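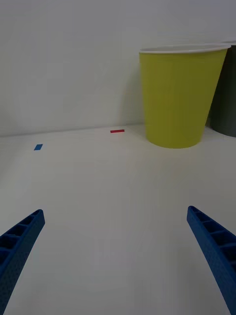
Gobelets Bultora - forme évasée, bord roulé blanc

Réf. 763. Vendus par carton ou au détail, stock à jour au 17 décembre 2024.

Le gobelet de tous les jours, pour le bureau, la salle de pause, le goûter des petits. Large en haut, nettement plus étroit en bas. Uni, sans logo ni motif, donc on peut écrire dessus au feutre. Petit bord roulé blanc en haut, plus agréable aux lèvres qu'un bord coupé net.

Coloris dispo en ce moment :
jaune (un jaune sourd, un peu olive quand la lumière baisse, pas un jaune citron)
gris foncé, légèrement vert
Le rouge brique est épuisé depuis août, pas de retour prévu. Inutile d'appeler.

Matière : voir fiche technique. Boissons froides et chaudes. Pour le café très chaud, on conseille d'en mettre deux l'un dans l'autre ou de prendre le manchon Drirus, vendu à part. Pas de micro-ondes. Pas de lave-vaisselle non plus, on nous pose la question toutes les semaines.

Conditionnement : le tube de 69 gobelets (oui, c'est un drôle de chiffre, c'est le fabricant) ou le carton de 2000, à couleur unique ou moitié-moitié. Pour le moitié-moitié, le préciser dans la case message au moment de la commande, sinon ça part en jaune.

Couvercles : le plat Virk s'adapte, le dôme non. Ne pas forcer sur le bord, il se déroule et après ça fuit.

Rangement : au sec, tubes couchés ou debout peu importe, mais ne rien poser dessus. Un gobelet ovalisé ne tient plus son couvercle. Si vous les sortez pour une table, les poser tout de suite à l'endroit - à l'envers le bord prend la poussière.

Distributeur mural Imura : compatible, réglage 2. Au réglage du dessus il en lâche plusieurs d'un coup. Vis fournies, chevilles non.

Livraison sous quelques jours, un peu plus pour les cartons complets. Les tubes ouverts ne sont ni repris ni échangé. Échantillon gratuit sur demande, un par couleur, on le glisse dans une enveloppe à bulles et il arrive parfois un peu aplati, ça n'a rien à voir avec la qualité du produit.

Couleurs non contractuelles, d'un lot à l'autre le jaune peut tirer un peu plus sur le vert.

Commentaires (4)

mimi_bureau
Bien. Le gris fait plus chic que je pensais, on garde le jaune pour les enfants comme ça tout le monde retrouve le sien.

Asso du Lavoir
Commandé le carton moitié-moitié, reçu tout en jaune. J'avais oublié la case message, ma faute, mais franchement un menu déroulant ce serait mieux !

pat44
Le couvercle plat tient bien, même dans la voiture. Par contre le réglage 2 du distributeur chez moi il en sort aucun, faut tirer. Quelqu'un a une astuce ?

kfé-crème
@pat44 desserre un peu la bague du bas, un quart de tour. Et vraiment dommage pour le rouge brique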